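Student Project Report
Collecting Demonstrations for a Two-Arm Tidying Task
Group members: Jhair Palomino, Margarida Mota, Gonçalo Magalhães
Supervisor: Olga Loureiro
Submitted: 2019-05-28

1. Purpose of the work

The purpose of our project was to prepare a set of examples from which a learning system can learn to put potted plants on a shelf with two arms. We did not train the final model ourselves. This will be done by the next group, which starts in June. Our part was to define the task, to collect the demonstrations and to check them before delivery.

In our first plan we wanted to include three different tasks. After talking with our supervisor we kept only one, the shelf task, and we decided to do it with more care.

2. Description of the task

At the start of each episode the pots stand on the table and the shelf is empty. The operator moves the two arms by teleoperation. Each pot must be taken by the pot itself and not by the flowers, and placed on one of the two tiers. The episode is finished when all pots are on the shelf and both grippers have moved away from it. If a pot falls over, the operator may pick it up again, but the episode receives the label "recovery".

The flowers are artificial. We considered real plants for a short time, but the leaves would change from one day to the next and we would need to water them near the electronics.

3. Procedure

We worked in sessions of 12 episodes. Before a session, one person prepared the table according to a printed start sheet, and the second person operated the arms. The third person wrote the log. After each session we changed places, so that the data does not contain the habits of one operator only. Gonçalo is left-handed, and in his episodes the left arm begins more often. We kept this difference and wrote it in the log.

The maximum length of an episode was 40 seconds. In the first session many episodes were longer than this, so we practiced for one afternoon without recording. The practice episodes are not in the delivered set.

The start sheets were made by Margarida. Every sheet shows the place of the shelf and the place of each pot. We have 8 different sheets, and each one was used by every operator.

4. Labels and checking

Every episode has one of four labels: good, recovery, failed, or remove. The label was given twice, first by the person with the log and later by another member who looked only at the recording. When the two labels were different, we watched the episode together. Most disagreements were between "good" and "recovery", for example when a pot leaned on the slats but did not fall. We then wrote a more exact rule: if the gripper has to touch the pot again after opening, it is a recovery.

We removed 30 episodes. In most of them the recording of one arm had started late and the positions did not agree with the video. The cause was an order of starting the programs which we had written wrongly in our own instructions. It is corrected in the version in Appendix B.

5. Difficulties

The main difficulty was the flowers. When two pots stand close together, their stems get mixed, and lifting one pot can pull the other. We discussed whether to bend the stems inward before each episode. Cristóvão Sampaio from the year above us advised against this, because the next user of the data would not know about it. We agreed with him and left the stems as they are.

A second difficulty was the shelf. It is light and it moves when a gripper pushes against it. We did not fix it to the table. The operators learned to come from the front and a little from above, and to open the gripper slowly.

The third difficulty was our own tiredness. The last episodes of a long day have more failures, and this can be seen clearly in the log. For a future collection we recommend shorter sessions with a pause after each one.

6. Notes for the next group

Please read the start sheets before you divide the data into training and test parts. If all sheets appear in both parts, the test will look easier than it should. We suggest keeping two sheets only for testing. The green succulent in the round planter is not part of the task and should stay on the table.

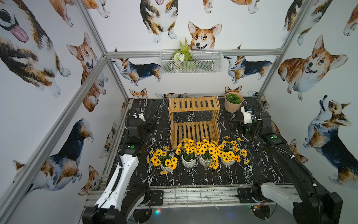
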